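### 3.2 Household survey

The survey covered 724 households in Skyrme, a river town with a population of about 2000 at the last count. Each household received a paper form in September and was asked to record how often dishes were washed by hand, how long the tap was left running, and whether rinse water was reused. Forms were collected at the door after 26 days.

Response was uneven. Households on the older Odo supply line returned fewer forms than those on the newer main, and many of their forms left the question on tap time blank. We kept these forms in the sample but dropped them from the analysis of flow. Renters and owners answered at similar rates.

Each form also had space for comments. The most common complaint was low pressure in the early evening, followed by the taste of the water after line repairs.

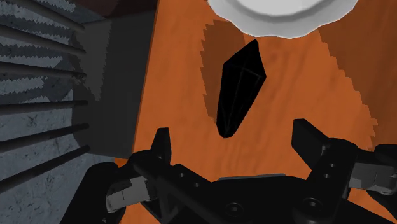
**Figure 4.** Rendered view, with two fingers spread open.

### 3.3 Meter readings

To check the self-reported figures, we fitted Jotadar flow meters under the kitchen sinks of 74 households that had agreed to a second visit. The meters logged volume once a minute and were read at the end of the month. Bathroom and garden taps were not metered.

Reported and metered use agreed well for short tasks such as filling a kettle. For dishwashing, people reported less running time than the meters showed. The gap was widest in homes with more than four residents, where several people shared the work and one person filled out the form.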